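Tip boxes, a thread. I have been putting this off since January and now I can't stop, sorry in advance to anyone who followed me for the bread

15 Feb 2019 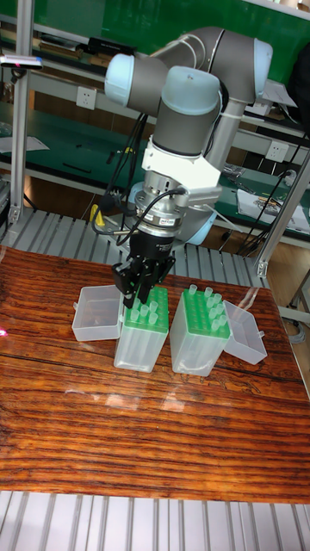
Two green racks, lids off, both part full. The eternal state of tip boxes everywhere

So if you don't work in a lab: those clear pointy things are pipette tips. They go on the end of a pipette, you suck up a bit of liquid, put it where it's meant to be, and then the tip goes in the bin and you get a new one. A normal day eats boxes of them

And what happens is that everyone takes a few from wherever they fancy, and you end up with a shelf full of boxes with a little huddle of tips in each. None of them empty enough to refill, none of them full enough to trust (I have opened four in a row looking for a full row of tips. Four!)

I decided this week was the week. Kettle on, radio on, every open box in our bay out of the cupboard and onto a table

First job was sorting by size. We've got the little ones, the 300s and the 1000s, and in theory you can tell at a glance. In theory. The 300s we get from Dovura and the 1000s are Padilla and for reasons known only to the two companies they both looked at a colour chart and went "ooh, similar"

I label the front AND the lid now. Labelling only the lid is how you get into trouble, the lids wander off and marry other boxes

Speaking of lids. Strong feelings about lids!

If you put a lid down with the open side on the table, whatever was on the table is now on the inside of your lid. If you put it down open side up, whatever's floating about in the air can drop in. I've worked with people who'd fall out over this. I'm an open side up person for quick jobs on the bench, and for anything that really has to stay clean I'm in the hood and the lid hardly comes off at all

Leaning one lid against its box is the lazy third way and yes I do it constantly. Saves table

Second job, topping up. You can buy refills that drop in as a whole layer, lovely, very satisfying, click and done. But they only work if the rack's empty, so with part full ones you've got two choices:

a) pick the leftovers out and start again
b) fill the gaps by hand, one tip at a time, gloves on, like the world's dullest peg game

I am a b person. I know. I KNOW. It's about 9 minutes a box if nobody talks to me and I find it weirdly restful

Things I've learned doing it by hand:

Start from the back row and come forwards, otherwise your sleeve catches the ones you've just done and they ping off across the room

Don't push them. Drop them in and let them find the hole. If one's sitting proud of the others it's the wrong size and you've mixed your bags up (hello, me, last month)

Any tip that touches the table goes in the bin. No debate, no "it was only a second". It's a tiny bit of plastic and your experiment took days

Change your gloves if you scratch your nose. You will scratch your nose. The minute you put gloves on your nose starts up, it's a law of nature

And tap the box gently on the bench before you shut it! They all settle down straight and the lid goes on without catching

Also on the subject of not mixing things: a box that's been open on the bench all afternoon isn't sterile any more, however nice it looks. Ours go in a "general use" pile with a strip of green tape round them, or they go back through the autoclave with a bit of indicator tape on. They don't go back in the clean drawer. PLEASE don't put them back in the clean drawer

(If you're new and you've done this, it's fine, we've all done it, just own up and we'll move the box)

Autoclaving tip, since someone always asks: make sure they're completely dry before they go away. I leave mine in the drying cabinet overnight. A damp box gets droplets under the lid and then you're picking up tips with a bit of water inside, and your volumes go funny, and you spend a week blaming the pipette

Ask me how I know. I sent a perfectly innocent pipette away for calibration. It came back with a certificate saying it was fine and I've never felt so told off by a piece of paper

Now, using them up. My one actual rule for the bay, which I've typed out and stuck inside the cupboard door: take tips from the front left corner and work along the row. Every time. Then anyone can see at a glance how many rows are left and you can use the multichannel on the rest

What people do instead is dot about. One from the middle, one from the edge, three from a corner because they looked friendly. And then the multichannel comes down and picks up five out of eight and you've got to fish about filling in the gaps. Drives me up the wall

Somebody replied to the cupboard notice in biro with "what about left handed people". Fair point. Front right corner is also acceptable. Pick one per box and stick with it

A question I got the last time I moaned about this: isn't it a lot of plastic? Yes. It really is. We keep the racks and boxes going for as long as the hinges and corners hold up, refills only, and Arnero take the cracked ones back for recycling if you save up a sackful. The tips themselves mostly can't be recycled once they've been in anything nasty. I don't have a clever answer for that bit, I just try not to waste clean ones

Which is another reason I'm a top-up-by-hand person, come to think of it

Storage! We've moved the full boxes to the low shelf and the part used ones to eye level so they get grabbed first. Before that they were stacked wherever, and I once pulled out the bottom one and brought 2 whole boxes down on the floor. The noise is like hail. I was finding tips under the fridge for ages

I've been eyeing up the Datska drawer units with the dividers as well but they cost what I'd call holiday money, so for now it's shelves and sticky labels

Anyway the bay is sorted, the cupboard door shuts for the first time this year and I'm going to have a biscuit (outside the lab, obviously)

If you've got a better way of filling gaps I'd love to hear it, and if you're a lid open side down person come and explain yourself, I'll be nice. Bread back tomorrow, the rye one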